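Open day at the Vumier table works, Pritommont

I have wanted to get inside the Vumier works ever since I bought one of their old kitchen tables at a yard sale and spent a winter sanding it, so when the open day came up in March I was on the early train with a thermos and a cheese roll. The train takes you most of the way. After that you get on the number 61 bus, which goes up the valley past the reservoir and drops you right across from the gate (stay on past the stop called Pritommont Lower, I got off there and had to walk the rest uphill in a coat that was far too warm).

The gate was open by the time I got there and the line was already out to the lumber yard. They had one person handing out ear plugs and safety glasses from a cardboard box and another stamping hands. Mine was stamped with a little outline of a drop-leaf table and it took two showers to get rid of it.

You start in the yard itself, and I could have stayed there all morning. The boards are stacked with thin strips between them so the air gets through, and the ends are painted so they don't dry too fast and split. Our guide let us pick up offcuts of ash and beech and guess which was which. I got it wrong! Beech has tiny flecks all over it, and once you've seen them you can't stop seeing them. One lady behind me had brought a chair leg in her purse to have it identified, and it was beech too, so everybody cheered.

Then into the mill, which is loud and smells wonderful. The big saws weren't running but the planer was, and they fed a rough gray board in one end and it came out the other looking like something you'd pay for. The shavings go up a pipe to a boiler that heats the whole building. It was lovely and warm in there after the yard, and I noticed plenty of people going around for a second look at the planer.

The gluing room was the part I knew least about. A wide tabletop is a lot of narrow boards edge to edge, and the skill is in how you turn them. If all the growth rings curve the same way, the top cups like a saucer, so they flip every other board. The guide drew it on the wall in chalk and then we got to arrange a set of practice boards ourselves, with a great deal of arguing. They check the moisture in every batch before it goes in the clamps. I asked what happens when a board fails and was told it goes back on the rack to think about what it's done.

Upstairs is a long, low room they call the pattern loft, with plywood templates hanging from the rafters for every leg and rail they have ever made. The oldest ones are brown with handling and have notes penciled on them, things like "too fat" and "not this one." I found the template for my own table, the Bruvthorpe, with its funny bulge halfway down the leg. I always figured somebody's lathe had slipped. No, it was drawn like that on purpose! They stopped making the Bruvthorpe a while back, when square legs and white tops took over, and I got a bit sentimental standing there under it.

The white tops get their own corner at the end of the loft, with sample squares you can pick up and a stained coffee mug you're encouraged to put down on them. There's more variety than I expected. Some are nearly blue, some are creamy, and the one I liked best had a touch of pink in it that only showed when you laid it next to a sheet of paper. Edges are a whole subject too: a pale edge makes a top look thicker and softer, and a dark one makes it look crisp, almost like it's been outlined with a pen.
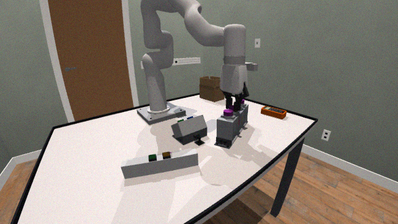
White top with a thin black edge, on a wood floor (computer rendering).

I did the quiz on finishes, which was a row of little panels with oil, wax, lacquer and a few mystery ones, and you had to match them to the labels by touch with your eyes shut. Wax was easy. Oil and lacquer I swapped, and I blame the ear plugs. The finishing room was closed to visitors on account of the dust we were all carrying, but there's a window in the corridor and you can look in at the tops lying on their racks. A man next to me stood with his nose on the glass for so long that his kids went to lunch without him.

Lunch, then. The canteen is run by Hsueh, the noodle place from down by the bridge, and it was the best food I've had at any open day anywhere. Most places give you a hot dog and a paper napkin. Hsueh had a proper beef noodle soup, a mushroom one, scallion pancakes straight off the griddle, and a tray of sesame things that were gone before I got to the front. Soup was 4 dollars. You eat at factory seconds, so every table has something a little bit off about it, and half the fun is crawling around trying to find the fault. Ours had one leg with the grain going the wrong way. It didn't wobble at all.

After lunch there's the testing room, which I nearly skipped because I was full, and I'm so glad I didn't. They have a rig that opens and shuts a drop leaf all day long, and the hinge has to get through 1000 goes before they'll sign it off. It makes a soft clack, clack, clack that you can hear in the stairwell. There's also a sandbag on a rope for the edge test, and children were allowed to let go of the rope. The line for that was longer than the line for soup.

The shop by the exit sells offcuts by the bag, wax in tins, and the odd seconds table if you've brought a van. I hadn't brought a van. I got a bag of ash pieces, which I'm going to turn into drawer pulls, and a tin of the dark wax. Take cash, as the card reader gave up around 50 minutes after I got there and somebody was doing sums on a roof tile.

A few things if you're thinking of going next time. Wear shoes you don't mind getting sawdust in. The stairs to the loft are steep with a rope for a handrail, but there's a freight elevator and they're happy to run it if you ask at the gate. Go to the loft first if it's raining, the yard is all puddles. The last bus back down the valley leaves a little after five, and the driver did wait for a couple running across the lot with a coffee table between them.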